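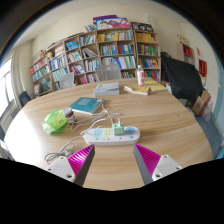

Section 5. Recording a cord and plug task

The Flovier method trains the arm from hand-held demonstrations, so clean recordings matter more than a large number of them.

1. Put the power strip on the table within reach of the fingers. Leave its cord in loose coils.
2. Leave books, bottles and packages where they are. In the Stundenley trials, policies trained on cluttered tables held up better in new rooms.
3. Start with both finger tips in view and the strip just beyond them.
4. Record 100 demonstrations, then move the strip and repeat until you have 2000.

Note: The April set had 2662 demonstrations. Those with a finger tip out of view at the start were dropped before training.

Caution: Make sure the strip is not connected to wall power before you begin.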